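# The Long Way Round to a Better Grip

The robotics club at Forkari Technical College meets at four in the afternoon, which means that most of its members arrive hungry, and the first twenty minutes belong to whoever has brought the food. In my case it was a tray of cheese pastries, still warm, carried in by Eylül Çetinkaya, and I'd be lying if I said I remember much of my first conversation with the team apart from how good they were.

Eylül is in her second year and leads what the club calls the Sellis project, after the street where its founding members used to share an apartment. The idea is easy to explain and has kept 2 student teams busy since last June. They want a robot arm that can handle the odd, curved, slippery things that turn up in a storeroom, the kind a person picks up without a thought and a machine tends to fumble.

"Boxes are kind to you," she told me, brushing crumbs off her notebook. "A box has flat sides and it tells you where to hold it. Then somebody hands you a piece of bent plastic and you find out how much you were leaning on the box."

So the team works on grip, and grip, as I learned over three long afternoons, is a subject with a great many opinions in it. There is the question of how hard to press. There is the question of where, and whether the finger should come from below or from the side, and how soon the arm ought to start moving once it has hold of something. The Ekinci group (named for a retired shop teacher who left the club his entire collection of hand tools) likes a slow, firm press. The Edberg group would sooner go lightly and try again if it has to. They keep separate logbooks and read each other's when they think it won't be noticed.

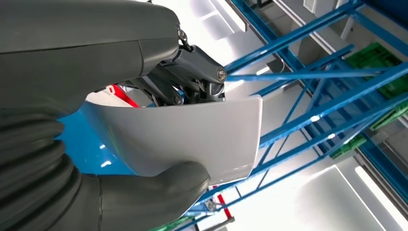 The logbooks are a pleasure, by the way. I asked to borrow one overnight and ended up reading it straight through at my kitchen table. The club's goal for the year is 3,000 recorded attempts, and when I visited they had just passed 2,000, a milestone marked in the margin with a drawing of a cake. Between the tidy columns of settings and results there are arguments, apologies, a recipe for lentil soup, and one full page headed "Why We Do Not Touch The Speed Setting Before Dinner" - I have been assured that it was a very long evening.

New members start there, with the writing. Before they're allowed to run the arm on their own they have to sit through 100 attempts and take the notes, start to finish, in handwriting somebody else can read. It sounds like a chore, and a few of them told me cheerfully that it is one, but it does something to the way they watch. By my last visit I was doing it myself, leaning forward in my chair every time the finger closed and scribbling in my own notebook as if I'd be asked to hand it in!

What struck me most was how gently they treat a failed attempt. When something slips, whoever is at the controls says what they saw, whoever is taking notes writes it down, and they set up for another go. Eylül says that took practice too. In her first semester she would stop and apologize to the whole room after every bad run, until an older student asked her, kindly enough, to save it for the end of the day.

They'll show their work at the college's open evening, and both groups have agreed to share one table, although they were still negotiating over which approach gets demonstrated first when I put on my coat. Eylül walked me as far as the stairs, told me she was fairly sure Ekinci would win that one, and went back up to set the next run.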